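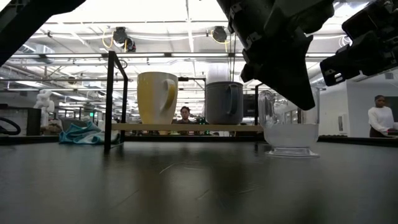 What do we grade a pick on? The handle. If the fingers close on the handle and the mug goes where the student said it would go before hitting start, it counts, and everything else goes in the "interesting" column.

I'm writing that at the top of today's entry because we argued it out again on Wednesday and I'd like it to stay argued. Jaime Quintela wanted to give half credit for rim grabs. I get it — a rim grab looks great, and the Sirnari team has a policy that does lovely ones! But the class brief says handle, so handle it is until the end of term.

**Where the class is**

Four teams still going: Ferkine, Putavton, Rowbotham and Sirnari (they picked their own names, don't ask me). Between them they've logged 1,600 demonstrations, though the spread is pretty lopsided. Rowbotham alone has a big pile of them and then went through and threw out 114 of their own because the operator kept pausing halfway through the reach. I looked at a handful of the tossed ones and I'd have thrown them out too. Pauses get learned. You end up with an arm that stops to think in exactly the spot where the student stopped to scratch their nose.

Ferkine is on the other end. They have 82 demos, all by the same person, all very smooth, and the policy trained on them is weirdly decent as long as the handle points the way it did in training. Turn the mug a quarter turn and it goes for the wrong side with total confidence. I told them to spend the next session doing nothing but rotating mugs. They were not thrilled.
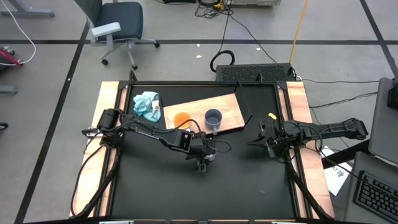

Liquids are the other thing I keep going back and forth on. Putavton wants to do a pour as their final task, and I said fine in principle, colored water only, and they have to show me ten carries with no spill before anybody tips anything. Hauke Wunderlich thinks ten is stingy and wants twenty. He's probably right, but we have a limited number of bench hours and every team needs a turn. Left it at ten for now, will ask him again once I've seen how the first few go.

Clear stuff is harder than the students expected (it always is). The wrist cameras see whatever is behind it, so the policy latches onto the background. Two teams asked if they could put tape around a glass. I said sure, try it, but write down that you did, and run the same test without tape so there's something to compare.

**Numbers so far**

- Best handle score, mug only: 74 percent, Sirnari, with the rim grabs taken out
- Ferkine: haven't run the rotated set yet, so nothing to put here
- Putavton: waiting on the carry test

**To do**

- Move the episode naming rule into the class README. Three of the teams use underscores, one uses spaces, and my script chokes on the spaces every time
- Recheck gripper zero on both sides before the evening slot
- Ask Jaime for the sheet with the start positions, mine is the old version
- Write up the pause thing properly, with a couple of plots, so next term's group gets it in February and doesn't have to find it the hard way

Also, the left arm felt a bit stiff at the wrist when I homed it this afternoon. Could be the cable bundle, could be me. Going to re-route it with a little more slack at the elbow and see if it feels any different tomorrow.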